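Pesley Robotics Club > Build Log > Pillow pickup, head camera only

bgauthier
Status for February. The task is unchanged: pick a pillow off the carpet, put it on the sofa, 3 trials per start pose. We have 200 teleop demos recorded and a policy trained on all of them. Floor pickup succeeds in 70 percent of trials. Failures are nearly all the same: the gripper closes short of the pillow and pinches air.

My current suspect is depth. With only the head camera, a pillow propped against the sofa front gives very little to judge distance by. 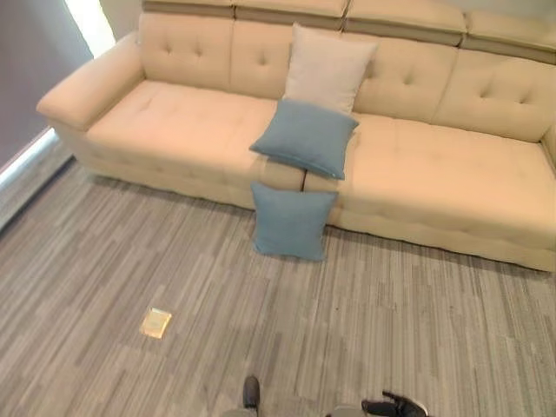
I would like to add a wrist camera on each arm before we record anything else. Gouveia has the mounts drawn already.
- Brittany Gauthier

grelus
Disagree on order of work. Closing short sounds like calibration. When did anyone last redo the head-to-base transform? If the neck was bumped, every reach is off by the same amount and a wrist camera only hides it.

bgauthier
Last calibrated before the demos. The error isn't constant, though. Pillows lying flat on the seat are fine, same session, same neck angle.

grelus
Different reach distance, so that doesn't rule it out. Log the commanded and measured wrist pose at closure and post the file.

brukivix
Third option: the demos. I drove most of them and I tend to pause before closing. If the policy averages over that pause it will close early. Trim the idle steps and retrain at 3,000 steps as a quick check. Costs one evening and no hardware.

grelus
Fine as a test, but 3,000 is too short to compare against the full run.

brukivix
Then retrain both at 3,000, trimmed and untrimmed.

bgauthier
OK. Calibration check first, then the two short runs. Mounts stay on hold. Grelus, the pose log will be in the shared folder by 6 pm, tell me if you need the joint currents too.

grelus
Yes, include them. Left arm as well.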